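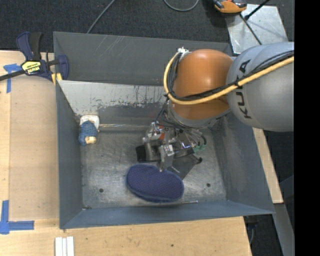

Re: [tv-talk] Farooqui interview, second part

Ylva Magnusson wrote:

> Did anyone else sit through the whole Farooqui interview on Wednesday?
> I thought the part about her mother was very good and the rest was
> mostly plugging the new album. Also, did she say she left Prestari
> before the tour or after it? My recording stopped at the ad break and
> I only got the last few minutes back. My sister says before, but she
> was making dinner at the time.
>
> Ylva

I watched it all and then watched the middle again, so I can answer most of this.

She said after. The order she gave was: the tour ended, she went home to her mother's house for two weeks, and her mother had the stroke on the second weekend. She told the band from the hospital parking lot. The story that she walked out before the last dates comes from the old magazine piece, and she said plainly that it was wrong. She played every show on that tour except the two in April that were called off for everybody when the drummer hurt his wrist.

The break-up with Biro came later. I know a lot of people put the two together at the time, and the host tried to as well. She said they were still a couple for most of the year she was looking after her mother, and that he drove up most weekends. It ended when he moved for work and she wouldn't leave the house. She didn't say anything bad about him. The host asked twice if there had been someone else and she said no both times, and the second time she looked annoyed. I don't blame her.

I agree with you about the part with her mother. The bit I went back for was the notebook. Her mother couldn't speak for months, so she wrote things down, mostly one or two words, and Farooqui kept all of it. There were 239 pages by the end. She read one out, which was a grocery list with "sing louder" at the bottom, and then she had to stop for a minute. They left that in, and I was glad they didn't put music over it.

On the album, yes, there was too much of it. But the last song she talked about is the one that uses the lines from the notebook, so it was hard to leave out. I'd have cut the tour of the studio.

For anyone who missed it, Okham is running the interview again on Sunday afternoon. The repeat is the shorter cut, and going by the listing it loses the phone call with her brother. That call wasn't much, so you won't miss a lot. The full one is supposed to be up on their site until the end of the month, but it wouldn't load for me last night past the opening titles.

One more thing. Somebody asked on here last week whether she and Biro are back in touch. She was asked, and she said he came to the funeral and they talk now and then. That was all. The gossip pages had it as a reunion by the next morning, and one of them had 342 comments under it when I looked, nearly all from people who can't have seen the program.

Ylva, I still have my recording if you want the part you lost. Write to me off list and tell me how you'd like it sent. It's too big to attach.

Does anyone know who is on next week? The listing just says "guest to be announced."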